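February, notebook 5, continued from the blue one

8:40 am. In early, heating not on yet. Memorial run prep for the Lostbridge walk. Have to get the banner blanks cut before Tamer Sfeir comes in because he needs the long table for the lanterns.

Where we are:

- 103 names on the list as of last night. Was 97 when we closed it, then the hospice sent six more. Fine. We take them.
- Blue cloth from Urnico came in, wrong blue on two of the bolts. More of a teal. Families were told blue. Using the teal for the backs only, nobody sees the backs once they're on the poles.
- Thread OK. Eyelets low, see below.

Cut test first. Folded the cloth four deep, went through with the rotary cutter, bottom layer wandered by almost a finger width. Two deep is good. Slower but no rework. Writing it here so I don't try four again when I'm tired.

Size settled: 70 cm long, hem included. Last year's were longer and the kids at the front kept stepping on them. Mrs. Nseir's grandson went down on the gravel by the boathouse, remember. Shorter this time and the name goes in the top half.

Lettering. Three tries:

1. Fabric paint with the stencil. Looks nice, takes forever, bleeds on the teal. No.
2. Iron-on letters. Quick. Corners lifted after one wash, and they will get rained on, it's Lostbridge. Maybe with a hotter iron?
3. Cut felt, zigzag stitched. Best by a mile. About nine minutes a name for the short ones. Long double surnames are going to hurt.

Going with 3. Tried iron at the higher setting for 2 anyway and scorched a scrap, so that's that.
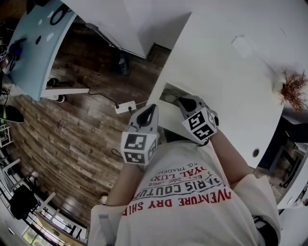

11:15. Eyelets. Counted the tin, 150 left, two per banner so we're short by a good bit. Asked Flimatholm for another box, they can do it but not until the week before the walk. Cutting it close. Plan B is ribbon ties at the bottom and eyelets only at the top, which needs 103 and leaves some for the ones I bend. Did a sample with ties, holds fine on the pole when I shook it. Might just do that and cancel the box.

Call with the Nseir family just before lunch. They want both names on one banner, the mother and the daughter, since they died within the same winter. Said yes. Needs a two line layout, smaller felt. Drew it on the back of the order sheet, DON'T throw out the order sheet. They also asked if the little sister could stitch one of the letters herself. She's eleven. Said of course, she can come by any afternoon and I'll have the N cut and pinned. Her mom would have been 44 this spring.

Note for whoever does the phone next – please don't ask families for "a photo and a short bio". One man thought he was filling in an insurance form and got upset, and I don't blame him. Just ask for the name how they want it spelled. If they want to tell you more they will. The one this morning talked for forty minutes about her brother's tomato plants and I got a whole page out of it for the reading booklet, with her OK.

Spelling checks still open:

- Katherine / Catherine, page two. Waiting on the son.
- Accent on the Lefèvre one. Felt accent mark is tiny, glue first then stitch.
- The one with only a nickname. Family says thats what everybody called him, keep it.

2:30. Tamer in with the lantern frames. He wants a wire handle in place of the string, says the string burned through on two last time. OK with me if the handle is long enough that small hands stay clear of the flame. He's making one and we'll light it out back. Also talked about going battery for the kids' group. He's not happy about it, says it isn't the same. I think the kids' group should be battery. Not decided.

Sewing machine skipping again on the felt. New needle, size up, helped. Tension down half a turn helped more. Oiled it. Foot pedal still sticks if you sit on the left side, I've got a folded card under it for now.

Done today: over 30 blanks cut and hemmed, seven names finished. Slow. The first ones always are.

Tomorrow

- cut rest of blanks, two deep!!
- two line layout for Nseir, pin the N
- ring Urnico about the teal, ask for credit not a swap
- ask the rowing club who has the key to the boathouse, we need somewhere dry for the poles overnight
- more bobbins wound before starting, not during

4:50 pm. Locked up. Left the iron unplugged, checked twice.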